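1/ Okay, friends, I promised back in August that I'd share how I pack my little bag for overnight trips, and I'm finally doing it! We leave for Uvovdale on 28th September and for once in my life I'm ready early.

2/ I used to throw everything into one big dark toiletry bag (the old Trandex one, some of you will remember it) and then dig around for my lip balm at midnight in a strange bathroom. Never again. Small pouch, clear front, done.

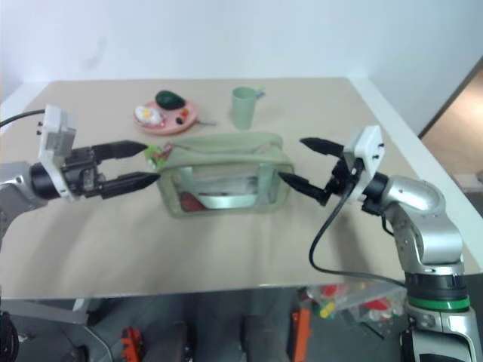
The green pouch, with its charm on the corner and something red peeking through the window.

3/ My one rule is that the flat things go in first and lie down, and then anything small gets tucked into a corner. If the zipper fights me, something comes out. I'm soft-hearted about hand cream, so it's usually the spare comb that loses.

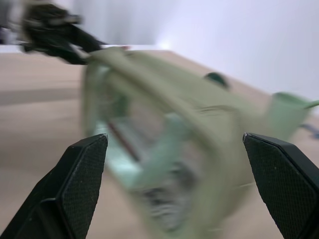
4/ Color matters more to me than it probably should when I'm buying bags. Black ones vanish at the bottom of my suitcase and white ones look sad after two trips. A pale green like this, with the light coming through it, is easy to find on a hotel bed, and it makes me happy every time I reach for it.

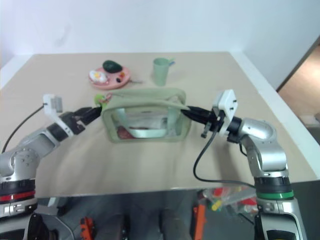
5/ Then it goes on top of my clothes, last thing in, so I can grab it before I've even unpacked. Chargers travel separately, in a plain envelope, very glamorous.

6/ If you have a favorite tiny bottle that doesn't leak, please tell me! I've been through 13 of them and I still don't trust a single one with shampoo.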